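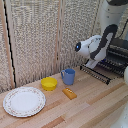 Most advice about washing a few dishes by hand makes it sound harder than it is, and a fair bit of it is there to sell you something. I've read that you need two basins, a special brush for mugs, a drying mat and a rack with its own drain spout. I have washed up in small kitchens for 24 years and own one rack and a cheap sponge.

Start with what you're washing. A plate with a flowered rim wants a soft sponge and no scouring powder, whatever the side of the can promises. Older patterns often sit on top of the glaze and will rub away if you let them. Plastic bowls and mugs can take more handling, but they hold on to grease, so leave them until after the plates and use fresh hot water. If the bowl still feels slick, wash it again. Vinegar gets recommended for this. I tried it for most of October and couldn't tell the washed-with from the washed-without.

Kamran Malik wrote in to say he soaks everything overnight. I wouldn't. Cold greasy water in the morning is a worse job than the one you put off, and an unglazed foot on a plate can soak it up.

On drying: wire racks work because air gets under things, and that's all they do. The coated ones chip sooner or later, usually at the feet, and then they rust and mark the counter. Lift yours up once in a while and look underneath. A wooden counter wants wiping along the grain, then a dry cloth, and the rack put back only when the wood is dry too. Stand mugs upside down at a slant if the rack allows it. Flat on a towel, they trap steam and smell of towel.

Araba Agbenyega swears by the folding rack from Skokent. I borrowed hers for 2 weeks and it held plates fine, but the hinge pinched me and I gave it back.

Heavy pans are where I'd be careful. A light rack tips if you hang all the weight at one end, so put the pan in first, low down, and fit the small pieces around it.

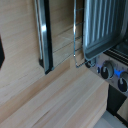
How do you get burnt bits out from between the ridges of a grill pan?

Let the pan cool until it's just warm, cover the ridges with hot water and a squirt of dish soap, and leave it for twenty minutes. Then run a stiff nylon brush along the grooves, never across them. A wooden skewer gets into the corners. The baking soda paste everybody passes around does help a little, though you'll spend as long rinsing it out as you saved scrubbing. Dry the pan with a towel before it goes near the rack.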